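I gave up the car in September and have been taking the bus to work ever since. The trip from Brindbridge to Josarness used to take me 30 minutes behind the wheel. By bus it takes 90 on a bad day, counting the wait at the Hestance stop.

The first weeks were hard. I missed connections and stood in the rain more than once. I bought a better coat and started leaving the house 15 minutes earlier, and that fixed most of it.

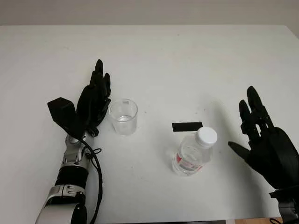 Natalina Fontana wrote in to say that I should stop using the Hestance stop altogether and walk down to the one by the post office, where the early bus waits for its driver change and you can sit inside. I tried it and she is right. The walk is flat and there is a bench.

I read more now. I got through two long novels over the winter and a history of canals I had owned for years. I can't read on the hilly part past the reservoir, so I look out the window or sleep.

Money is better too. I was paying 100 a month for parking alone – that now covers my bus pass with some left over. 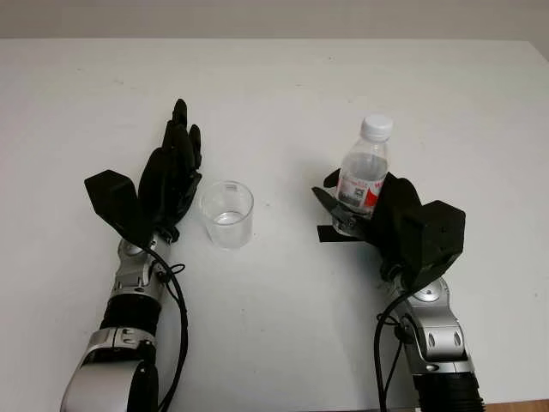
Josarness, 2026-04-24

The spring timetable started this week. The early bus is the same, but the last one home leaves sooner than it did, so evening classes are out for me unless I can get a ride back. I've written to the bus company and haven't had an answer yet.

Groceries are still the weak point. I carry what fits in a backpack and have the heavy things delivered every other week.

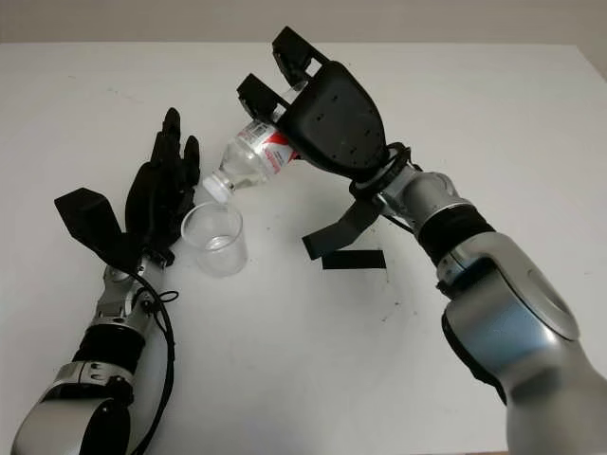 Josarness, April

I'll keep the pass through the summer and look at a used bike for the short trips.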